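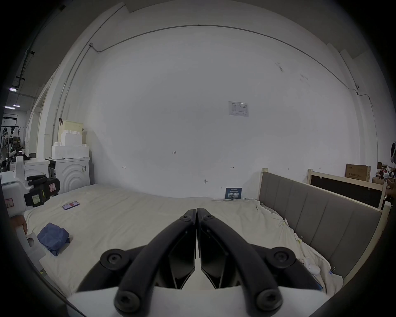 Zindholm Home Robotics - Trials and Training Team
Speaker notes, 16th June, second half of the morning

Welcome back, everybody, and do bring your tea in with you. I'm going to talk about the Vestau hand-held gripper, and Myung-ja Yang will take over for the pricing once I've run out of breath.

Leave the picture up while people settle. Point out the two curved black fingers and the white body they sit on, then the bed. People always expect a factory bench at this stage, and I do like starting with a crumpled sheet and a blue cloth in a heap, as that's the sort of thing our customers ask about first. Mention the phone and the little white mouse lying on the sheet too - small, flat things are a very different job from cloth.

Now, the offer. The starter kit is 3,820 for a pair of grippers, the charging dock and the Jin software for a year. A single gripper is 1,126. Both come with training for your own staff, which A-yeong Lim runs herself, and I can't recommend her sessions warmly enough! (Pause here, she'll be at the back and she'll hate it.)

Say plainly what we liked. It's comfortable in the hand, new people pick it up within a morning, and the fingers close evenly. Then say what we didn't. The Brenesitz trial group found the trigger stiff for smaller hands, and the manual is a bit of a muddle from chapter 9 onwards. A softer trigger spring is promised for September. I'd ask for it in writing.

Somebody will ask how many demonstrations they need before a task is worth trying on an arm. We suggest planning for 200 of each task to begin with, and changing the layout of the bed between goes. Don't get drawn into bigger numbers, Myung-ja has a slide on that.

If there's time, tell the pillowcase story. If there isn't, go straight to the order forms by the door and remind them that the loan scheme lets you keep a gripper for a fortnight before you decide.

Hand over to Myung-ja. Clicker is in the blue folder.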